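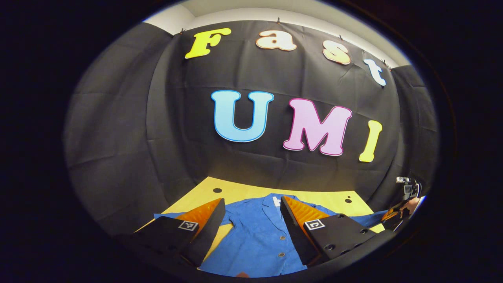
I do the display corner check on a Sunday, before the hall at Flultitholm gets busy, and I start with anything hanging up because that's what lands on people. The black cloth first, then the clips along the top edge, then the letters pinned to it. Four clips on the back cloth, one near each letter of "Fast", and I give every one a proper tug. After that it's the big "UMI" row, and the yellow table last, holes and all.

Backdrop cloth – OK, with a note
Still full of creases. Not a safety matter, I know, but it does bother me! Steamer is in the Tellusberg cupboard if anyone fancies it. Please unclip the cloth before you steam it.

Clips – OK
All gripping. I'd still like a spare pair in the drawer, as we had one ping off in March and I spent ages on my knees looking for it.

Letters and pins – OK
Press each letter with a flat hand. If it swivels, re-pin it. Points must not stick out at the front (run a finger over gently, don't be brave about it). Pin tin back on the high shelf, lid shut.

Side cloths – WATCH
These hang down and curve round, so the bottom edge is a trip risk for anyone coming in sideways. Tuck the hem under. I've written this on the last 2 checks and would love not to write it again.

Table top – OK
Wipe over, feel along the edges for splinters. Check the holes with a torch and fish out whatever's gone down them. I got a pen lid and a raisin.

Flame label on cloth – TO DO
Couldn't find it. The receipt from Farías says 298 for the lot and nothing at all about treatment. I've asked Jendo to send the certificate and will staple it in here when it comes. Until then no candles, no hot lamps, nothing with a flame anywhere near that corner.

Way out – OK
Door opens fully, nothing stacked behind it. I measured 100 cm between table and wall, happy with that.

Next check due in 28 days. If something looks wonky before then, sort it or shout – don't save it up for me.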